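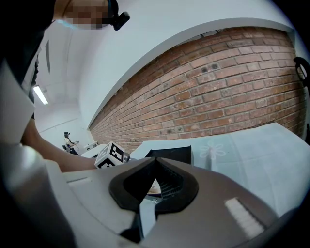
The white table by the brick wall, second room.

Stories > Short Fiction > The Blue Cloth

The notice was pinned beside the time clock on 10/1/24. It said that the laundry in Kedport would teach machines to fold, and that 22 of us would be the teachers. The pay was a little better than the pay for folding.

I had folded at Mokdale Linen for most of my working life. I started in April, when my daughter was small, and by summer I could do a sheet alone, without looking at it. My hands knew where the corners were. Now a young engineer from Meireles gave me a gripper to hold and a strap for my head, and he asked me to fold a pillowcase as I always do.

"Which way is always?" I asked.

He did not understand the question. I did not understand it so well myself. With the gripper I was clumsy like a child in winter gloves. The pillowcase slipped, I took it again, it slipped again. He said this was fine, the mistakes were also useful. In all my years there, I had never heard this said about my mistakes.

They wanted 40 folds from each of us before lunch. The woman at my table stopped talking to me in the first week. She was not angry. It was only that we had always talked over the moving of our hands, and now our hands needed all our attention. In the back somebody would sit down and rest, still with the strap on, and I would think how quiet it was.

One evening I stayed to watch the machine they had built in the other building, on Boner Street. It lifted a towel and turned the left corner under before it brought the sides together. This is not in any instructions. My mother folded so, and I fold so.

"It does this with all the towels," the engineer said. "We don't know where it got it."

I put on my coat. On the bus I looked at my hands for some time, and then I missed my stop and had to walk back along the canal.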